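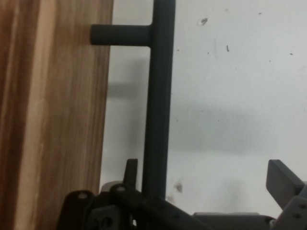

**Speaker notes: small storage at the bedside and the desk**
Session 4, 16 September 2020. Speaker: Dalia Petrauskas

Opening (keep to two minutes)

- Acknowledge Nuno Bastos, who chaired the working group, and Lurdes Bragança, who edited the report.
- The report covers 443 responses from residents of the Grarnero buildings. Printed copies are at the back of the hall.
- Questions will be taken at the end.

Handles

Residents were asked which part of their furniture they would change first. The most common reply was the handle. Many described small knobs as hard to grip, particularly in the morning. A bar handle that stands out from the drawer front can be pulled with the whole hand, and the working group recommends it for all new purchases from January.

Pause for the next slide.
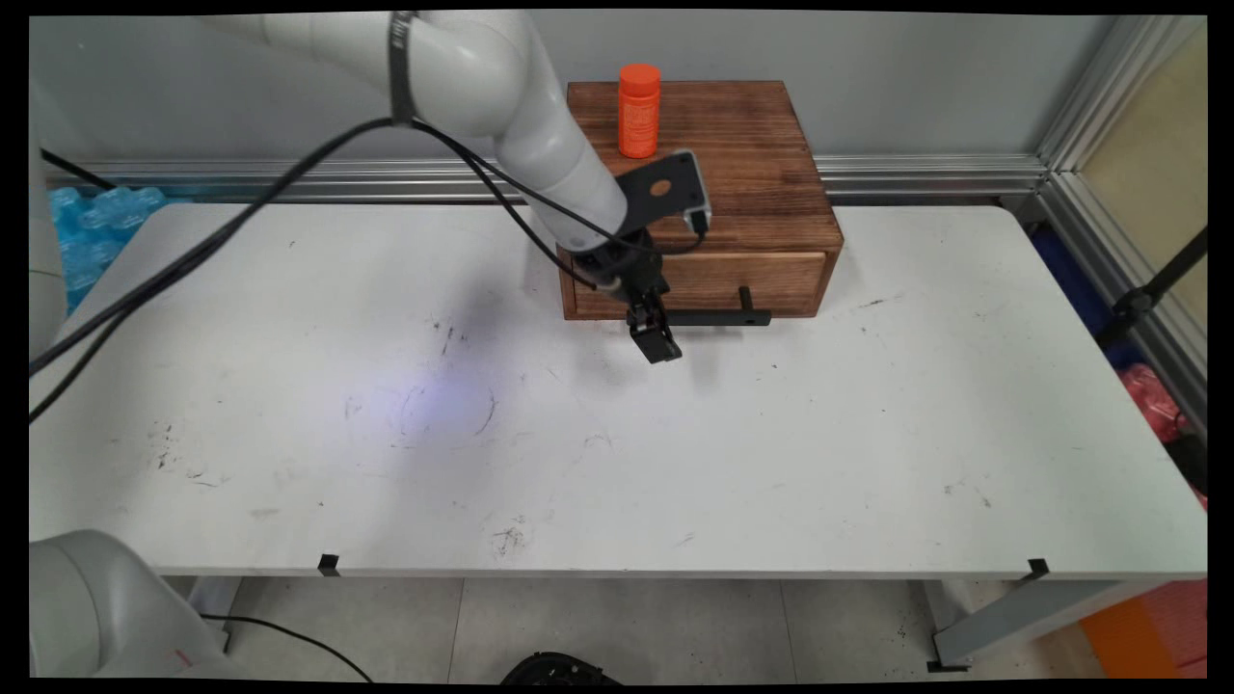 *Slide 10. Wooden box with front drawer and black bar handle; orange bottle kept on top.*

The top of the box

- A flat top will be used as a shelf. Residents should be advised to keep it to one or two items in daily use.
- Tall bottles should stand well back from the front edge, clear of the hand that opens the drawer.
- Labels should be checked at each visit and replaced once they have faded.

Finish and colour

Dark stain remains the preferred choice. Adelino Veloso has asked that the grain be left visible on replacement pieces. White tabletops show scuffs and scratches readily; the cleaning schedule is in Appendix B. Do not read it aloud.

Costs

Refer to the Wukora quotation only if asked. Delivery is around 14 working days. Bernardo Quintela will answer questions on the budget.

Hand over to the chair.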